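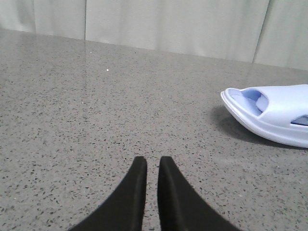
Clastar Drisholm im Test: Greift gut, lässt schlecht los

Preis laut Rechnung: 2775 Euro, Netzteil inklusive, Not-Halt-Taster extra
Händler: Aditz
Software im Test: Version 3, mit allen bis zum 14. August (Dienstag) verfügbaren Updates
Wertung: vorerst keine Empfehlung

Der Drisholm wird als Tischarm für »weiche und unregelmäßige Alltagsgegenstände« verkauft. So etwas steht inzwischen auf jedem zweiten Karton, und meistens ist damit ein Schaumstoffwürfel gemeint. Ich habe ihn deshalb mit Dingen arbeiten lassen, die bei mir ohnehin herumliegen, hauptsächlich mit Badelatschen. Die geben nach, haben keine geraden Kanten, und wenn man sie falsch anfasst, springen sie weg. Wer einen Greifer verkaufen will, der nachgiebiges Material versteht, sollte damit zurechtkommen.

Zum Aufbau nur kurz, das haben andere ausführlicher beschrieben. Der Arm war in einem Nachmittag montiert, die Anleitung ist brauchbar übersetzt, und die Schrauben waren vollzählig. Weniger schön: Die Kalibrierung der Greiferfinger muss nach jedem Trennen vom Strom wiederholt werden. Wer das vergisst, bekommt keine Warnung, der Greifer fährt dann eben mit falschem Nullpunkt los. Im Handbuch steht das in einem Nebensatz im Kapitel über Reinigung. Warum dort, weiß vermutlich auch bei Clastar keiner mehr.

Die Finger selbst gefallen mir. Sie laufen schmal zu, kommen gut unter einen Riemen und haben genug Fläche, um eine Sohle zu halten. Im normalen Betrieb ist das Gerät angenehm leise, und die Bewegungen sehen weniger nervös aus als beim Afridi, den ich im März hier hatte. Wäre der Test nach dem ersten Wochenende zu Ende gewesen, hätte ich wohl eine freundliche Drei plus geschrieben.

Der Fehler

Am dritten Tag sollte der Arm einen Latschen aufnehmen, ein Stück anheben und wieder ablegen. Aufnehmen ging. Anheben ging. Beim Ablegen blieb der Greifer zu. Die Steuerung meldete »geöffnet«, das Symbol auf dem Bildschirm wurde grün, und der Latschen steckte weiter fest zwischen den Fingern. Das Programm nahm die Meldung für bare Münze und fuhr zur nächsten Position, mitsamt Schuh.

Ich hielt das zunächst für einen Bedienfehler. Also neu kalibriert, neu gestartet, wieder versucht. Es lief eine Weile, dann dasselbe. Beim nächsten Mal kam die Störung nach fast 23 Minuten, danach schon früher. Einen sauberen Auslöser habe ich nicht gefunden. Mein Verdacht geht zur Stromüberwachung des Greifermotors: Gibt das Material nach, fällt der Strom, und die Software hält das offenbar für eine Öffnung. Bei einem Holzklotz ist der Fehler bei mir nie aufgetreten. Das passt zum Verdacht, beweist ihn aber nicht, und ich würde auf einen einzelnen Testaufbau keine Theorie gründen.
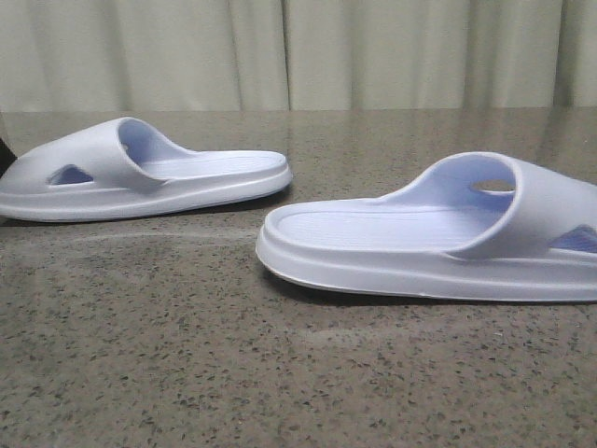
Wer jetzt sagt, ein verklemmter Badelatschen sei kein Drama, hat recht. Unangenehm wird es beim nächsten Schritt, nämlich bei der Frage, wie man ihn herausbekommt.

Der naheliegende Griff ist der zum Not-Halt. Den Taster muss man, wie oben erwähnt, dazukaufen, was ich bei einem Gerät dieser Preisklasse für eine Frechheit halte. Drückt man ihn, bleibt der Arm stehen. Der Greifer behält seine Kraft. Das kann man vertreten, schließlich soll eine Last nicht einfach herunterfallen. Nur sagt einem die Oberfläche das nicht. Dort steht in großen Buchstaben »Alle Antriebe aus«, während die Finger munter weiterdrücken. Wer dieser Zeile glaubt und mit der Hand hineinlangt, arbeitet an einem Greifer unter Kraft.

Es kommt noch dicker. Löst man den Taster wieder, holt die Software den aufgeschobenen Befehl nach. Bei mir ging der Greifer dann mit einem Ruck auf und gleich wieder zu. Eine Rückfrage gab es nicht, auch keinen Warnton. Meine Finger waren zum Glück schon weg. Ich habe den Ablauf mit einem Stück Rohrisolierung wiederholt, und die Isolierung hatte hinterher eine Delle, die ich am Daumen nicht haben möchte.

Clastar nennt das auf Nachfrage »Wiederaufnahme des Arbeitsflusses«. Ich nenne es einen unerwarteten Anlauf. Nach einem Not-Halt hat sich nichts zu bewegen, bis ein Mensch ausdrücklich einen neuen Startbefehl gibt. Das lernt man an jeder Standbohrmaschine.

Nantana Noiphan hat den Versuch an ihrem eigenen Drisholm nachgestellt, mit derselben Software und einem Hausschuh. Bei ihr öffnete der Greifer zuverlässiger, das Nachholen des Befehls trat aber ebenso auf. Ein reiner Montagsfehler an meinem Gerät ist es demnach wohl nicht. Zwei Geräte sind allerdings auch keine Statistik, und ich wüsste gern, was andere Käufer beobachten.

Kabel, Klemmen, Kleinkram
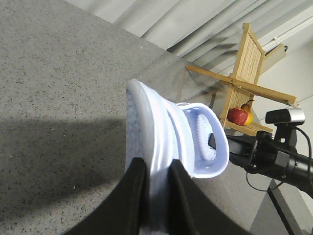
Die Kabelführung ist der zweite Punkt, bei dem ich dem Hersteller nicht über den Weg traue. Im Prospekt liegt alles glatt am Arm an, im Betrieb sieht es anders aus. Von der Kameraeinheit hängt das dünne schwarze Kabel in einem offenen Bogen bis unter den Arm durch, und ein paar Handgriffe weiter sitzt der Latschen so stramm zwischen den Fingern, dass im Spalt ein schmaler weißer Streifen Material steht. Bleibt der Greifer in so einer Lage zu und fährt der Arm trotzdem weiter, wird aus dem Schuh ein Haken, der an allem hängen bleiben kann, was lose herumbaumelt. Passiert ist mir das bisher nicht. Verlassen möchte ich mich darauf nicht. Im Lieferumfang sind Kabelclips, aber sie sind für eine dickere Leitung gemacht und halten die dünne nicht fest. Klettband hilft, solange man am Handgelenk genug Spiel lässt.

Auch die Haltekraft lässt sich schlechter einstellen, als die Software vorgibt. Der Schieberegler tut so, als sei er stufenlos. Zwischen »hält nicht« und »quetscht« liegt bei weichem Material nur ein kleiner Bereich, und der verschiebt sich, wenn der Motor länger gelaufen ist. Die Voreinstellung »weich« ist für Schaum klar zu kräftig. Eine Anzeige der tatsächlichen Kraft fehlt. Es gibt einen Balken ohne Einheit, der mal zuckt und mal nicht.

Was der Kundendienst sagt

Aditz hat am selben Tag geantwortet, das muss man loben. Der Inhalt war dünner: Ich solle die Finger auf Verschmutzung prüfen und die neueste Software einspielen. Beides war erledigt und stand auch so in meiner Mail. Nach der zweiten Nachfrage landete ich bei Tassanee Thepsuriya in der Technik. Sie hat sich das Protokoll immerhin angesehen und bestätigt, dass die Meldung »geöffnet« allein aus dem Motorstrom abgeleitet wird. Die Fingerposition wird zwar gemessen, fließt aber in die Meldung nicht ein. Man hat also den passenden Sensor eingebaut und fragt ihn nicht.

Eine Korrektur sei »in Vorbereitung«. Einen Termin gibt es nicht. Einen Hinweis an bestehende Kunden habe ich bis heute auch nicht gesehen, und der wäre in meinen Augen wichtiger als die Korrektur selbst. Wer den Arm in einer Werkstatt oder im Unterricht stehen hat, sollte wissen, was nach dem Lösen des Tasters passiert.

Angeboten wurde mir stattdessen ein Satz anderer Fingerauflagen für 285 Euro. Die mögen besser greifen. An einer falschen Statusmeldung ändern Gummiauflagen nichts, und ich habe abgelehnt.

Wer ihn schon hat

Bei einem verklemmten Gegenstand: Programm abbrechen, Netzstecker ziehen und warten, bis die Kontrollleuchte am Sockel ganz aus ist. Erst dann anfassen. Bei meinem Gerät lassen sich die Finger stromlos mit mäßigem Druck auseinanderschieben. Den Arm dabei von unten stützen, er sackt sonst ab. Danach neu kalibrieren, siehe oben, der Nullpunkt ist weg.

Den Not-Halt weiterhin benutzen, natürlich, aber vor dem Lösen die Befehlsliste leeren. Der Menüpunkt dafür heißt »Sitzung zurücksetzen« und liegt unter »Darstellung«. Ich habe lange danach gesucht.

In eigenen Programmen die Meldung »geöffnet« ignorieren und den Positionswert abfragen. Das sind wenige Zeilen, und seitdem bleibt der Arm bei mir wenigstens stehen, wenn der Greifer klemmt. Das Klemmen selbst ist damit nicht behoben.

Bewertung

Mechanik: gut, von den Clips abgesehen.
Greifen weicher Gegenstände: ordentlich, mit viel Geduld beim Einstellen.
Loslassen: unzuverlässig.
Sicherheit: mangelhaft. Die Anzeige nach dem Not-Halt ist falsch, der nachgeholte Befehl ist gefährlich.
Kundendienst: schnell, und nach etwas Drängen auch ehrlich.

Der Afridi greift ruppiger, ist lauter und sieht nach Bastelkeller aus. Nach einem Halt bleibt er stehen, bis man ihn neu startet. Für Umgebungen, in denen mehrere Leute am Tisch stehen, würde ich derzeit den nehmen. Mein Drisholm bleibt bis zum angekündigten Update ausgesteckt, und sobald es da ist, kommt der Latschen wieder auf die Platte. Ergebnisse trage ich hier nach.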